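Clearing the Tables: What the Arm Changed at Our Lunch Hall
Speaker notes, afternoon session. Speaker: Eusebio Agudelo, Fekgate Dining
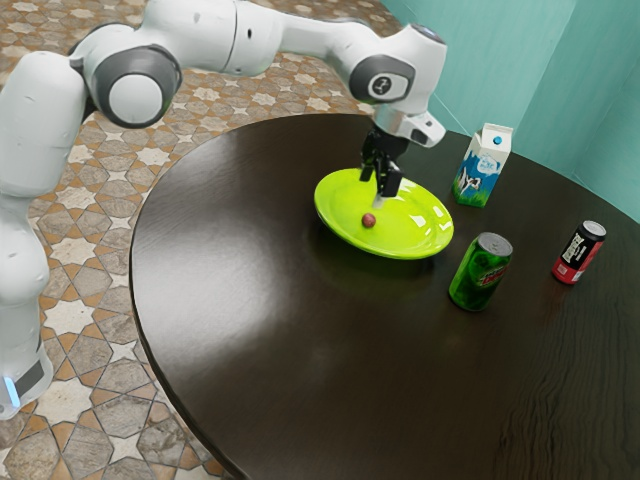
Start with who we are. Fekgate runs the staff lunch hall at the Vellusora plant. We serve two sittings a day. Most people in this room have run something like it, so I won't spend long on the menu.

Say early on that I am not an engineer. I was a shift lead for dining room crew before I took the hall over. If there are questions on motors or code, send them to Oľga Doležal, who is in the second row and has agreed to take them.

1. The job before

Read the old task card aloud, slowly. Clear plate. Check plate for scraps. Scraps to the bin, plate to the rack. Cans to the can bin. Cartons to the carton bin. Wipe. Next table.

On a full day that is 955 plates. The card makes it sound like one job. Ask the room how many have done it themselves and wait for hands.

Points to make:
The wrists go first, then the lower back.
The second sitting arrives before the first is cleared, so the crew gets the complaints.
People left this post faster than any other in the hall. I lost good ones to the loading dock, where the pay was the same.

2. Trying it in simulation

We spent the winter on rendered tables before anything was bolted to a floor. Oľga's group at Huaranga built the tables and I brought the arguments.

The simulated setup is simple. A round brown table, a white arm with a black two-finger gripper, a lime-green plate with one small round object on it, a milk carton, two soda cans. The shine on the tabletop is there in the rendering too, and I was glad of that, as anyone who has wiped a polished table under ceiling lights will understand.

What the crew said when we showed it to them (use their words):
"Where's the napkin?"
"Nobody leaves a table that clean."
"Is it going to take the milk if the person is still drinking it?"

All fair. The napkin went on the list. The milk question turned into a rule: the arm does not start on a table until a crew member releases it with a button. I want to stress that the rule came from a table clearer with no technical background.

Pause here. Drink water.

3. What moved and what stayed

We put in 2 arms in March, both along the wall side. The middle of the hall is still cleared by hand.

Moved to the arms: scraps off the plate, cans, cartons.
Stayed with people: glass, cutlery, anything spilled, anything with a person sitting at it.
New work: releasing tables, emptying the arm's bins, wiping down the gripper between sittings, writing up stops.

The new work was not on anyone's card for the first month. People did it on top of their own tables. That was my mistake and I should say so plainly. Once we wrote it down and put hours against it, the grumbling dropped.

4. Pay and hours

Expect this to be the part people came for.

No one was let go. Two posts were left open when people moved on - I will not pretend that is the same as no change. Crew who release and reset the arms are on a higher grade now. It took longer to get that agreed than it took to install the machines.

Training is kept in the Allolel log, which every crew member can read. Stops go in there as well, with a line on what the person did about it. Some of those lines are rude. We left them in.

5. What I would do differently

Bring the crew in before the first rendering is made.
Pay for the training hours from day one.
Ask for the stop button at elbow height. Ours were too low and we moved them in May.
Don't promise a quieter hall. The arms are quiet, the bins are loud.

Still open: small food. Grapes, peas, the end of a meatball. A person tips the plate and it is done. The arm picks up one piece at a time, and at a busy table that is slow. Oľga wants to try tipping. The crew want to see it in simulation first, with sauce.

Questions. Hand the second microphone to Oľga. Copies of the old and new task cards are on the side table by the door.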